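What We Carry: A Term Project on Bags and Desks at Clirnbridge

Project report, Zeltia study house group

When we started this project in August, we thought we would be writing about furniture. Our study room at Clirnbridge has long pale tables that everybody likes, and yet people kept complaining that there was never any space on them. It took us a good week of sitting there with our notebooks (and quite a lot of tea!) to see that the tables were fine and the bags were the trouble. So we changed our title, asked our advisor very nicely, and began again.

We asked 94 students what they bring with them to study and where they put it down. Almost 40 of them said the bag goes straight on the table and stays there until they go home. Another 14 hang it on the chair, and the rest use the floor or couldn't really say, which we thought was a perfectly fair answer. We also spent two afternoons trying out different spots for a bag ourselves – on the table, under it, on the back of a chair – and wrote down how often we had to get up or lean over for something.

The compact black kind, with a padded top and a thin loop of a handle, was the one we got to know best. It will stand up at the end of a table and leave the rest of the top clear for books, and we grew rather fond of it.
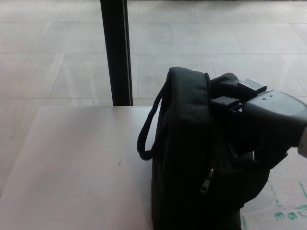 Losia wrote back on our comment sheet that a bag standing up is all very well until you need the charger at the bottom of it, and then everything comes out on the table anyway. We had to agree, and we added a question about packing order to our second survey, where the answers were wonderfully varied and pretty hard to put in a chart.

Our suggestion to the study house is a modest one. We would like a low shelf along the Gosselin wall, deep enough for a bag to stand on, and a few hooks at the ends of the tables for people who prefer to hang theirs. We measured the wall twice and got different numbers, so that needs doing again before anyone buys wood.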